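Let the Tag Be Plain
Morag Aitken

I've been sewing labels into things for a good part of my life, and I'd like to say a kind word for the plain cotton one.

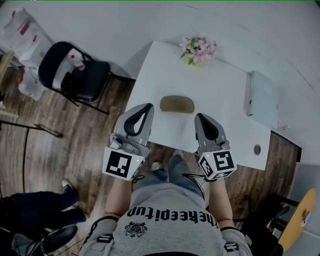

In February a shop I'm fond of, Wavevetti, swapped its cotton tags for shiny satin ones, 473 of them in the first order — and oh, they do gleam! But satin slides under the needle and frays if you look at it sideways (I singe the ends with a candle, very carefully). Cotton folds where you ask it to. I'd gladly pay for 50 good woven labels before I'd take 255 slippery ones, and I told them so, over a long and very friendly cup of tea.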